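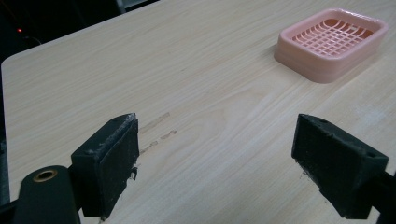
Do you need a written standard for recording demonstrations with hand-held grippers?

Most groups would be fine with a single page, as long as somebody reads it before they start and somebody else checks the recordings against it afterward.

6 min read

I've now read the Clevia recording guideline from cover to cover, including the annex on cable routing, and I'd like my evening back. It has 128 rules. Some are good. A lot of them read as though they were written by people who had never tried to pick up anything slippery while wearing a long-sleeved shirt.

For anyone new to this blog, I look after procedures for a small shop at Wusholm that makes household demonstration data for robot arms. A person does the task by hand with a pair of grippers, the trajectories go into a training set, and later on a robot tries to do the same thing. My part is writing down how the person should do it, which mostly means arguing about words like "neutral" and "natural."

Take Clevia's rule on surfaces. The table must be "free of marks." Have they seen a table? Ours have scuffs in the laminate. Some have pen marks where an object's starting position got sketched in. If I threw out every recording made over a mark I'd have nothing left to ship. What matters to me is whether a mark gives away the answer. A pen outline sitting exactly where the object goes, in every single take, is a leak, and a model will happily learn the outline and ignore the object. A stray scuff does no such thing. The guideline treats the two the same, and I think that's lazy.

Then the finger pads. The rule says "clean," full stop. Clean how? Checked by whom, and when? There can be pale specks and a bit of whitish fluff on a black pad and it'll still close on most things perfectly well. With soap I'm stricter, since any residue changes the grip from one take to the next and the recording has no way of telling you so. So our page says to look at both pads before each object change, wipe them if there's anything on the gripping face, and write down that you did. That last part is the bit people skip.

I asked Eyvindsson, who sell an audit service built on the Clevia text, what evidence stands behind the pad rule. I got back a very polite paragraph about industry consensus. I've been in enough meetings to know what consensus looks like -- it's whoever was still awake.

Where I do agree with them is on the variation rules. A pink soap dish out in the open is an easy thing to find. Leave it at one angle for 200 takes and you have taught your robot one angle. Clevia wants the container turned between takes and moved to a new place on the table, and wants takes both with and without the item inside. Fine. Good, even. I had been doing this by feel, and when I went back over our October batch, my feel had a strong preference for the middle of the table.

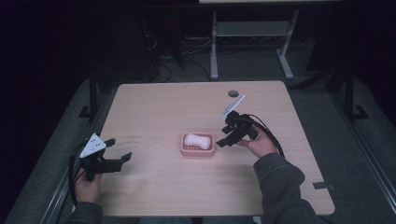
Filed under: Standards / Two-handed work

Two-handed tasks are where the guideline gets thin. It says both grippers must be "in a ready posture" before the take begins, and then it never describes one. Is a ready posture level? Angled? One gripper held flat from the left and the other reaching down from the right of the dish may both be perfectly ready, and a robot with two arms might need exactly that. Our own page asks for two things: marker plates facing up where they can be tracked, and fingers open with nothing touching the object. The wrists can do what wrists do.

The cable annex runs longer than the whole two-handed section, by the way. I understand that a cable looping over a hand is a nuisance and that it can pull. "Cables shall not be visible" is a different demand, and I can't meet it with anything I can afford. I'd accept "cables shall not pass between the fingers and the object." I've written to Clevia with that wording. No reply as of 13th August.

And there is the soap itself. A white bar that's pinched in the middle, like a bone, gives you an obvious place to grab. People go for the waist without thinking. Is that good data? It's honest data, I suppose, but I'd want some takes that grab an end, because a bar sitting in a slotted dish won't always offer its waist. Clevia has no rule on grasp choice at all. All those pages on how the room should look and not a line on where to put the fingers!

We delivered 3334 takes under our own page last year and the Turnov site, which follows Clevia to the letter, delivered 900. I'm not claiming ours were better. I don't know, and neither does Turnov, because neither of us has run the two sets against each other on the same robot. Until somebody does, I'd treat any certificate in this field as proof that a form was filled in.

I'll put up our page once I've fixed the section on sleeves.

3 comments

padwiper
We're stuck with the full 128 for contract reasons. The lighting rules did help us, for what it's worth. The rest is mostly signatures.

Anonymous
You're too hard on the surface rule. It's easier to enforce "no marks" than to get a new operator to judge which marks leak. I'd take the dumb rule.

gridfloor
What's wrong with sleeves?

Home Archive Standards About Older post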